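Questions and answers: the Dondby–Silska border talks

What are the two sides talking about?

The talks are about the river crossing at Jorneck, which has been closed to trucks for 84 days. Both governments say they want it open again, but they don't agree on who should check the cargo.

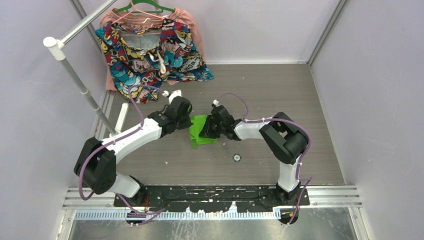
Two robot arms, one of them holding a green cloth.

Who leads the delegations?

Shalini Saxena speaks for Dondby and Thulani Makhubela for Silska. They have met three times, always in the town of Masilela. The next round is planned for August.

Is there a deadline?

No. Ms. Saxena refused to name one, and she told reporters that a fixed date would only help the side which is ready to wait. Mr. Makhubela would prefer a written calendar – his office has already sent a draft.
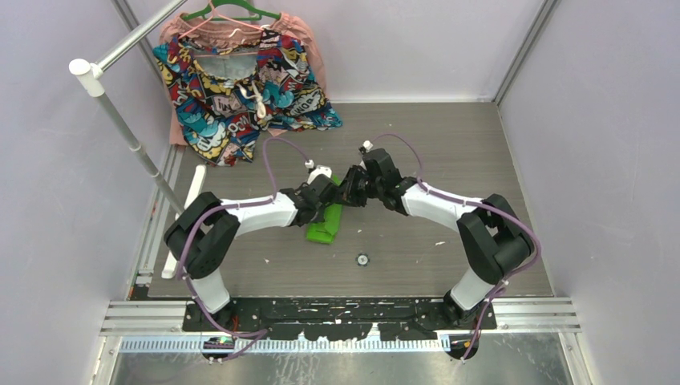
What happens to people who live near the crossing?

Residents can still cross on foot with a local pass. The district office has given out 1,879 passes, and 571 more requests are waiting for an answer. Passes from last year remain valid until the talks are finished.

Can the agreement be rejected?

Yes. Each parliament must vote on it, and a simple majority is enough. If one of them says no, the present rules stay in force.

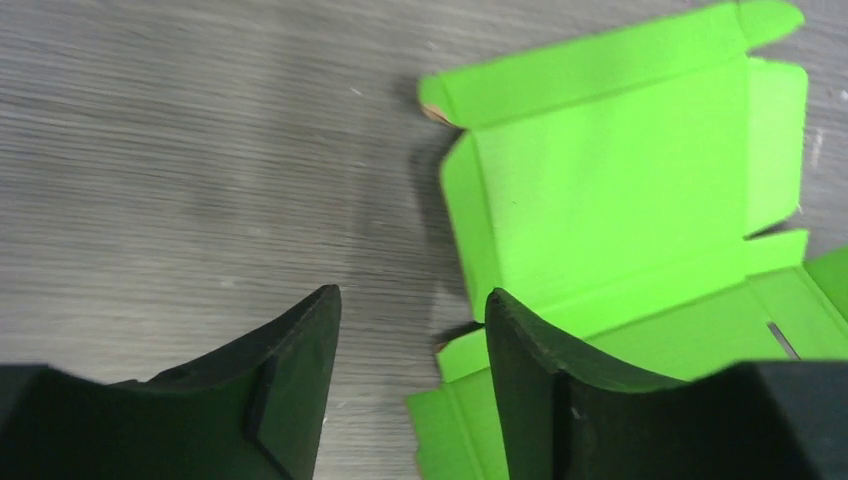
MASILELA, Jun 21, 2025 – The delegations ended their third meeting without a joint statement. Both sides confirmed that they will continue, and that the pedestrian gate will keep its present opening hours.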